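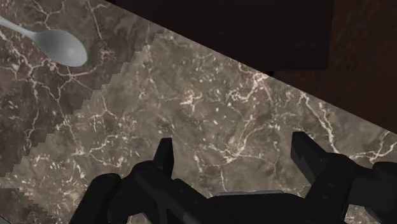
Gray spoon on a stone-patterned countertop with pale veining.

A countertop is a raised, flat work surface found in kitchens, bathrooms, workshops and shops. It is usually fixed on top of base cabinets and is meant to stand up to cutting, spills, heat and cleaning. In British English the kitchen type is more often called a worktop.

History

Early kitchens had no fixed counters. Food was prepared on a free-standing table, and storage was kept in separate cupboards or a pantry. Continuous counters became common in the first half of the 20th century, when cabinets began to be made in standard sizes and set side by side along a wall. Wood, tile, linoleum and enameled steel were all used in this period. Plastic laminate spread after World War II and remains one of the cheaper choices.

Materials

Natural stone counters are cut from quarried slabs. Granite is hard and resists scratches, but most types need to be sealed. Marble is softer. Its calcite reacts with acids such as lemon juice and vinegar, leaving dull spots known as etching. The veins in marble come from minerals such as clay, iron oxides and graphite that were present in the original limestone. Soapstone is soft but not porous, and it darkens with age or when oiled.

Engineered stone is made of crushed quartz held together with resin. It does not need sealing, though the resin can be damaged by a hot pan. Cutting it dry gives off fine silica dust, a serious danger to the lungs, and shops use wet saws and breathing protection.

Other materials include butcher block, concrete, stainless steel and solid surface, a mix of resin and mineral filler that can be sanded to remove scratches.
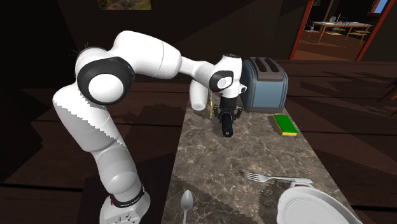 Long countertop with a stone pattern, beneath a white robot arm.

Fabrication and installation

A stone counter begins with a template of the cabinets, taken with thin strips of board or a laser device. The slab is then cut, the edges are shaped, and openings are made for the sink and faucet. Long runs are often made in two or more pieces, with the seam filled with tinted epoxy.

The fabricator Ondrejka, founded in the town of Vullden by Jozefína Kopecký, kept a register of its early work listing 1,066 counters, around 300 of them in marble. Vlasta Kopecký later moved the cutting shop to Sukport.

Care

Most counters can be wiped with mild soap and water. Abrasive pads dull a polished finish, and bleach may discolor some resins. Trivets are advised for hot cookware on laminate and engineered stone.

See also: Backsplash, Kitchen cabinet, Sink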